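**Workshop build group - notes of the July meeting**

Started 7.10 pm, in the back room at Brarkar. Notes by Tibor Balogh.

**1. Last time's notes**

Agreed, with one correction. The rail supplier is Hegyi, and I had written Nevitz. Nevitz is the name of the motor controller.

**2. Money**

We had 965 in the tin at the start of the month. Spent 194 on rail, brackets and a box of T-nuts, which leaves 771. The second motor is still to be paid for and will be up to 300. No objections.

**3. Gulden (the arm)**

The base turns freely now and the belt has been shortened. The shoulder joint still has play in it when the arm is held out straight. Two views on this. One is to shim the bearing and carry on, the other is to reprint the housing with thicker walls. Agreed to shim first and look again next month.

The wrist cable is too short and pulls when the arm goes past its left stop. A longer one is to be made up before any more running on that side.

**4. Control computer**

The old tower is being used for this. The side is off and work carried on during the meeting. Memory and processor are still to go in. Please don't touch the socket pins, and leave the lid of the socket alone until the processor is here.

The knob was tried against the rail next to the case. The plan is to have a clamp there that can be moved by hand, so the height can be changed without a hex key. It was held in place only, and no holes are to be drilled until the bolt size is settled. The thread in the knob needs measuring first.
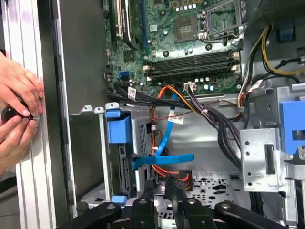 *Item 4: trying the black knob against the rail, with the tower open alongside.*

There was a longer talk about the wiring inside the case. It was agreed to keep the existing labels on the cables and add our own where a lead has none. The drive cage stays in for now. Taking it out would make room for the Nevitz board, but that board may end up on the outside anyway.

**5. Stop button**

Still not fitted. Agreed that the arm is not to be run at more than 12 volts until it is, and not by one person alone - this goes for short tests as well.

**6. To do**

- Measure the knob thread and order a bolt to suit (Tibor)
- Shim the shoulder bearing
- Make up the longer wrist cable
- Ask Hegyi whether they will cut rail to length
- Fit and test the stop button

**7. Other matters**

The small vice is missing its handle. If it went home in a toolbox, please bring it back.

Closed at 8.45 pm. Next meeting same place, same time.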